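Skolano Handheld Collection Kit

Two grippers, marker cubes, body harness, recording software

Skolano is a kit for people who need a great many examples of ordinary handling and do not have a great many robots. You hold a gripper in each hand and do the job yourself. The software records where the grippers went and what the jaws were up to, and your learning system gets the results. The robot, if you own one, can stay in its crate until there is something worth teaching it.

We built the first version for our own use at Flusitz, after a June spent steering two arms through the same drawer task with a pair of joysticks. Hyun-seo Ahn worked out that she could have tidied the whole building in the time. The handheld set came out of that remark, and we have been selling it to other labs since.

How a session goes

The operator puts on the harness, picks up both grippers, waits for the software to say it has found the cubes, and starts. Each go at the task is one episode. A squeeze and hold of the left trigger closes the episode and opens the next, so you never have to put anything down to reach for a keyboard. Desk work suits the kit well: picking things up, moving them along, putting them in a compartment and taking them out again, until lunch.

Most people get usable episodes within 21 minutes of opening the box. Most people also spend the first 8 of those with the left and right grippers swapped. The software will point this out, politely, and then less politely.

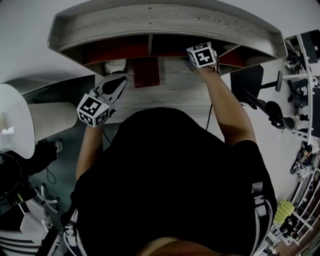 What is in the box

Two handheld gripper units, left and right
Two marker cubes, printed on every face you are likely to need
Harness with adjustable straps and buckles
Cable set
Calibration board
Printed quick guide, written by Roald Nordin, who believes in short guides

The cubes

Each gripper carries a white cube with black square markers, and the overhead camera uses these to work out position and angle. Several faces mean that you can turn your wrist in the normal way without vanishing from the record. You can still vanish if you try. Leaning right over the desk to see what you are doing is the usual method, and the software marks those stretches as lost so that you can trim them or keep them, according to your standards.

Please don't clean the cubes with solvent. Sutrisno Osman did, and we now sell the cubes separately.

Choosing somewhere to work

You don't need a laboratory. A desk with a few compartments will give you more variety than a bare table, and awkward shelves are welcome, as your customers will certainly have them. Leave the surroundings much as they are.

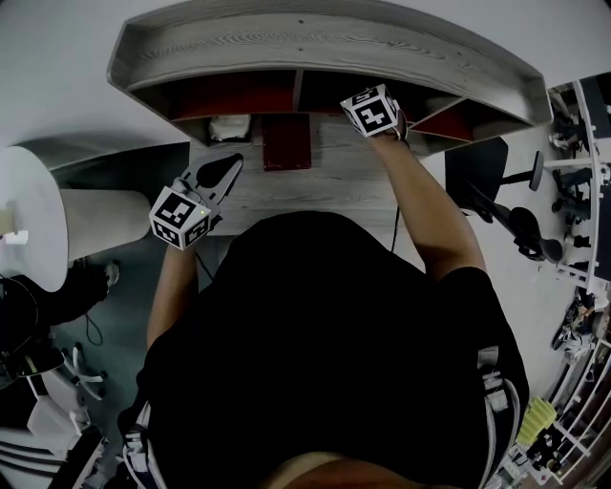

Cupboards, chairs and the general clutter of a working room all end up in the recordings, and a system that has only ever met a spotless desk tends to take its first untidy one badly. What you should fix is the lighting. Keep it even, and close the blinds if the sun comes round.

How many episodes you need depends on the task. For one object and one destination, we suggest starting with 50 and looking at the results before you do any more. For anything with a choice in it, plan on 200, shared between at least two people. Ji-hoon Byun recorded a full set alone and the trained arm picked up his habit of hesitating over the last item.

Software

Recordings are reviewed in Bevan, our desktop viewer, included with every kit. It plays both hands together, lets you cut or discard episodes, and exports in the usual formats. Karkumus, the automatic labelling add-on, is sold separately. It is good at spotting when something was grasped and rather optimistic about whether it stayed that way, so do check its work.

Ordering

Kits are built to order. Tell us whether your operators are left-handed and what sizes of harness you want. Spare jaws, cubes and cables can be added to any order. For questions before buying, write to Kiyoshi Ebihara through the contact form. He answers everything, including the ones about joysticks.

Page updated 10/09/2026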